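Clolau folding step stool – six months of standing on it

I bought the Clolau in August, mainly so I could stop balancing on a dining chair every time I painted a ceiling.

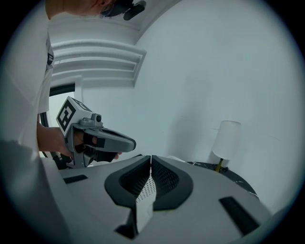 It's brilliant! Our flat has high ceilings and I'm not tall, so the height of a stool matters to me more than almost anything else. The top step on this one is 55 cm off the floor, and with a short roller pole I can get right into the corners. I did the hall and both bedrooms in a weekend and my knees were fine afterwards.

The steps are wide enough for a whole foot (not true of my old one, a Rastside, which I gave to my neighbour Homa). It folds nearly flat and weighs 6 kg, so I can carry it up the stairs with a paint tin in the other hand. It's rated for 200 kg and doesn't wobble at all on floorboards. On thick carpet it rocks a bit – I put a board under it in the bedroom.

Niggles? The catch is stiff for the first week or so, and the feet left grey marks on our vinyl, though they came off with washing-up liquid. I'd also love a little tray for screws and brushes. Parsa sell a clip-on one but it doesn't fit the rail, so don't bother.

I've since lent it to my sister twice and had to ask for it back both times. Very happy with it, and I'd buy the taller one too if I had anywhere to keep it.

Nazanin Taheri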